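[Liscombe-books] Re: Board books vs. small hardcovers, shelf wear and covering

From: Usman Malik
Date: Sunday, September 10, 2023
To: Liscombe-books list

> We have 208 picture books in the lending boxes and the small hardcovers
> are failing first. The spines are fine for a season and then the front
> joint goes, usually at the head. Before I order more film for December:
> do you cover these at all, and if so with what? I tried the Liltari
> adhesive film on 7 of them and got bubbles along the joint on every one.
> Also, is there any point in standing them upright when half of them are
> shorter than my hand?
>
> Van Dusen

Replies in order.

1. Covering. Yes, but not with adhesive film on anything where the printed paper is glued directly to the board. The film bonds to the cover paper, the joint flexes, and the film has less give than the paper under it. The bubbles you see along the joint are the film letting go. Once that starts it will not lie flat again, and pulling it off takes ink with it. I use the Flumard sleeves, non-adhesive, folded over the board edges and taped to themselves. No tape touches the book. Cut the sleeve with the book closed and then check it with the book open at both ends. If the sleeve pulls tight when the front board is opened flat, it is too short and will do the damage you are trying to prevent.

2. The front joint. Head-end failure on small hardcovers is mostly from being pulled off the shelf by the top of the spine. Leave enough slack in the row to get a finger on each side. If the joint is already loose but the paper is whole, run a thin line of PVA down the hollow on a knitting needle, close the book, put waxed paper inside both boards and leave it under weight overnight. If the paper has split, a strip of Japanese tissue on the inside first, then the same procedure.

3. Upright or flat. Upright for anything that can support its own text block. Very small formats do better face out in a shallow tray, stacked no more than 6 deep. Children find them by the cover anyway, and a pale cover with curly lettering has almost nothing to read on a narrow spine.

4. Handling marks. Pastel covers show gray at the corners and along the fore edge well before the paper is worn. A dry vinyl eraser, crumbled and rubbed in small circles, takes most of it off a coated cover. Test the back board first. No spray cleaners. They get in at the board edge and the corner swells.

On format, since you asked in your earlier message what I meant by "small hardcover": rectangular, rigid boards, illustration carried over the whole front, title set into the artwork. The type below is what I had in mind. It should be held by the boards at both sides, with the lower edge on the table, when you are checking the joints. Holding it by one board puts the full weight on one hinge.
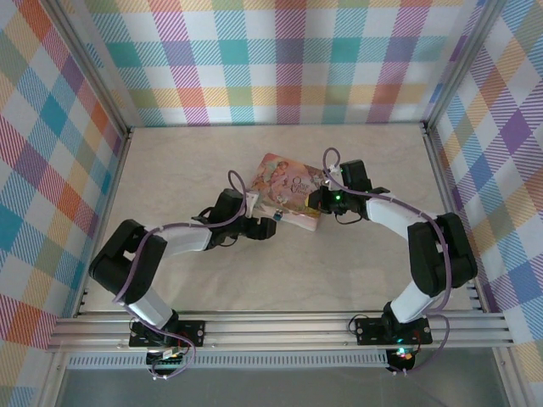
Small hardcover, pastel cover. Title appears to read "Once Upon a Time."

5. Records. I log repairs on the same card as the loan number. My last entry was 868, a rehinged front board, so the system scales well enough for a lending box. Note the date, which joint and what adhesive. Without the adhesive noted, the next person to open that joint is guessing.

If you still have the film-covered copies, do not strip them yet. Send me the measurements of the worst one, boards and spine, and I will work out a sleeve size.

Usman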